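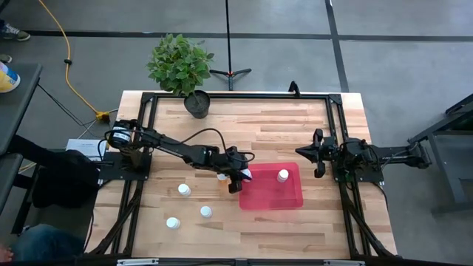 **VINLEY, Tuesday** – We've got a result, and I've been itching to share it! Mirach, the two-arm learning method we've been building here at Grurent, now picks up small bottles and sets them in a tray after training on just 292 demonstrations. Our previous method needed 364.

The trick is pretty simple. Mirach plans 10 moves ahead, then checks its plan against the camera before every grasp – so a bottle that's been nudged doesn't throw off the whole run.

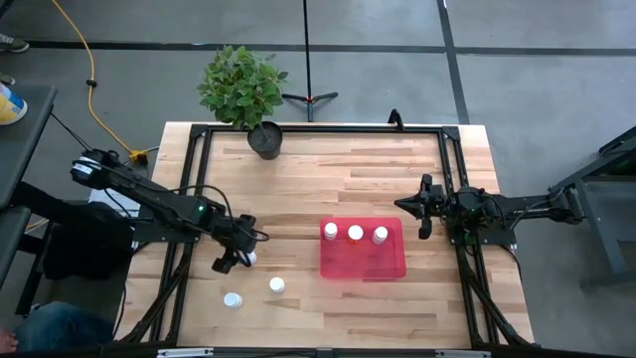 *Bottle sorting at the Grurent bench: three in the tray, three still on the wood.*

We ran 118 test trials with the Kozłowski lab, and I'll happily send the full results to anyone who asks. Code comes out in December.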